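通讯·三月号 技术栏目

水性木器漆在低温车间的干燥与返修:Tratcombe 分厂冬季记录摘要

入冬以后,Tratcombe 分厂二号喷涂间连续出现漆膜发白、层间附着力下降和叠放粘连三类问题。本栏目把车间记录、实验室复测和供应商答复合并整理,供其他分厂参考。文中所说“水性漆”均指单组分丙烯酸类面漆及其配套底漆,双组分体系只在最后一节提及。记录由 Tülin Akbulut 提供,实验室部分由 Marthinus Van der Merwe 复核。

一、问题的起点

最早的投诉来自包装工段。一批山毛榉抽屉面板按常规时间下架,叠放过夜后,板与板之间的隔纸揭不下来,纸纤维留在漆面上。当班人员按“漆没干”处理,延长了晾置时间,第二批情况有所减轻,第三批又恢复原样。三批所用的漆为同一批号,黏度记录正常,喷枪和喷嘴也没有更换。

差别在车间环境。第二批喷涂时室外回暖,空调机组的新风阀开度较大,室内相对湿度偏低;第一批和第三批则赶上阴雨,为保温把新风阀关到最小,水汽排不出去。当时的记录表只有温度一栏,没有湿度,所以这个差别在前两周没有反映到数据里。现在的表格已经补上湿度、板温和风速三栏。

二、水性漆的干燥过程

水性丙烯酸漆的成膜大致分三个阶段。第一阶段是水分蒸发,速度取决于空气的吸湿能力和漆膜表面的气流。第二阶段是乳液颗粒堆积,颗粒间隙中的水继续排出,颗粒受毛细压力作用开始变形。第三阶段是聚合物链在颗粒界面上相互扩散,漆膜由此获得强度。前两个阶段完成后,手指触摸已经不粘,但第三阶段可能还要持续数日。

车间里说的“表干”只对应第二阶段的前半段。表干之后立即叠放,漆膜在自重压力下会继续变形,隔纸纤维嵌入其中,便是包装工段遇到的现象。

成膜助剂的作用是暂时软化颗粒,使其在较低温度下也能融合。助剂挥发比水慢,低温高湿条件下更慢。助剂滞留的漆膜偏软,抗粘连性差;助剂若先于水离开,颗粒来不及融合,漆膜发白、开裂,用指甲可以刮下粉末。两种缺陷看起来相反,成因却都在干燥条件上。同一块板的边缘与中心有时分别出现这两种缺陷,检验时需要分开记录。

最低成膜温度是乳液的一项指标,测定时使用的是梯度温度板,看的是漆膜由粉状转为透明连续的分界点。这个数值对应的是漆膜自身的温度。蒸发吸热会使板面温度低于空气温度,冬季从仓库搬进来的板材本身也更冷,两项叠加,空气温度合格而漆膜温度不合格的情形很容易出现。

三、板材温度

分厂仓库不采暖。板材早班前一小时才推入喷涂间,温度计挂在墙上,读数合格便开始喷涂。复测时改用接触式探头,在板面中心、板边和板垛内层各取一点。板垛外层升温较快,内层在开工后很长时间仍明显偏低。山毛榉板密度较大,升温比松木板慢;贴面刨花板又慢于山毛榉板。

现行做法改为前一天收工时将次日用料推入喷涂间,板与板之间垫条隔开,垛底离地。垫条厚度要一致,上下对齐,否则板材在回温时受力不均,薄板会翘。红外测温枪可以用于巡查,但在已喷底漆且有光泽的表面上读数偏差较大,只作参考,判定仍以接触式探头为准。

四、湿度与气流

水分能不能离开漆膜,关键在漆膜上方那一薄层空气。若气流停滞,即使房间整体湿度不高,这层空气也很快饱和。二号喷涂间的晾架靠墙排列,最里侧几层基本没有风,粘连最严重的板全部来自这个位置。

晾架现在离墙放置,层间距加大,室内加装循环风机。风机吹向墙面,经墙面折回后再通过晾架。直接对着湿膜吹会使表层先行封闭,水分困在下面,之后出现针孔和橘皮。风速以晾架中部的薄纸条轻微摆动为宜,纸条被吹平即为过强。

除湿机放在回风口一侧。排水管冬季曾经结冰堵塞,机器报警停机后没有人复位,当晚的湿度曲线一路上升。此后在交接班表中增加了一项,由接班人员确认除湿机处于运行状态并签字。

五、膜厚

干燥问题往往被归到环境上,膜厚容易被漏掉。湿膜厚一倍,水分排出所需时间远不止多一倍,因为下层水分要穿过已经开始致密化的上层。分厂的习惯是冬季喷厚一些,以减少道数,赶在下班前完成。这一习惯与低温条件正好冲突。

抽查用湿膜梳进行,每架取上、中、下三块板,每块板测中心和两个边角。边角普遍偏厚,原因是喷枪在板端停顿后才松扳机。调整喷涂手法后边角厚度有所下降,流挂也随之减少。湿膜梳使用后须立即用水冲洗,齿间残漆干结后读数偏高,已有两把因此报废。

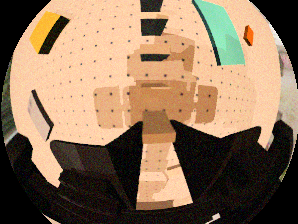 底漆的膜厚同样需要控制。底漆偏厚时打磨砂纸容易糊住,操作工会加大压力,棱边被磨穿,随后面漆在棱边处渗入木材,颜色变深。这类缺陷在浅色件上尤其明显,只能局部补色后整面重喷。

六、返修规程

返修前先判定缺陷类型。粉状、发白且指甲可刮下的漆膜,成膜没有完成,加热或延长晾置均不能恢复,须打磨至底漆或裸木。漆膜透明但偏软、有压痕的,先移至温度较高、通风良好的区域继续干燥,待硬度稳定后再评估,多数可以轻磨后加喷一道。

雾状发白需要再区分一次。若将板移到干燥处后白雾逐渐消退,属于残留水分,等其完全透明再喷下一道。若不消退,按成膜不良处理。不得在白雾未消时直接覆盖,否则白雾被封在两层之间,日后无法去除。

隔纸粘连的板,先用温水润湿残留纸纤维,用塑料刮片沿木纹方向去除,晾干后打磨。不使用溶剂擦拭。乙醇和丙酮都会使丙烯酸漆膜软化,纤维反而陷得更深。

打磨用砂纸的粒度应与原道次一致,灰尘用吸尘器吸净后以微湿的无绒布擦拭。粘尘布要选用标明适用于水性体系的型号,普通粘尘布上的油脂会造成缩孔。打磨后的板应在当班内完成喷涂,隔夜的需要重新轻磨。

层间附着力用划格法检验。刀片每用过一块板便更换刃口,压敏胶带按检验规程规定的角度撕下。划格应在漆膜充分干燥后进行,过早测试得到的不合格结果没有判定价值,前期有几块板就是这样被误判报废的。

七、供应商答复与替代品试验

现用面漆由 Jellex 供货。对方技术部门的答复是,冬季可改用成膜助剂含量较高的版本,但抗粘连时间相应延长。分厂叠放空间有限,这一方案暂不采用。对方另外提醒,不得自行向漆中添加温水以外的稀释物,加水量也应按说明书上限执行,超出后增稠剂体系被破坏,立面流挂明显增加。

Le Roux 提供了一款自交联丙烯酸面漆的样品,已在小件上试喷。初步结果是抗粘连性较好,光泽略高于现用品,与现有底漆之间的附着力合格。重涂窗口较窄,超过时限后必须打磨,这一点对隔夜作业不利。试验将在气温回升后再重复一次,两季数据齐备后才讨论是否换用。

双组分水性体系也在考虑之列。其耐化学性优于单组分产品,低温下的问题则转移到固化剂的反应速度和适用期上。混合后的漆在适用期末尾黏度不一定升高,操作工无法凭手感判断是否过期,需要在料桶上标注混合时间。Trestov 分厂已有使用经验,拟请该厂派人介绍配料间的管理办法。

八、表格与留样

新记录表已放入共享目录,各栏填写说明附在表后。板温每垛至少测一次,取内层板。湿度在开工时、午间和收工前各记一次,读数异常时在备注栏写明新风阀的开度。湿膜厚度与对应的喷枪编号一并填写,便于追查。

每个批号的漆开桶后留样一瓶,瓶口封严,存放在不受冻的柜内。水性漆受冻后乳液可能破乳,解冻后即使外观尚可,也不得投入使用。运输途中受冻的桶通常可以从底部的颗粒状沉淀看出,收货时应用搅拌棒探底。供应商的温度记录仪若随货到达,读数须在签收前导出。

各分厂如有低温施工的记录,可按新表格整理后寄至实验室,由 Van der Merwe 汇总。尚未配置湿度计的喷涂间请先行报购,探头校准由实验室统一安排。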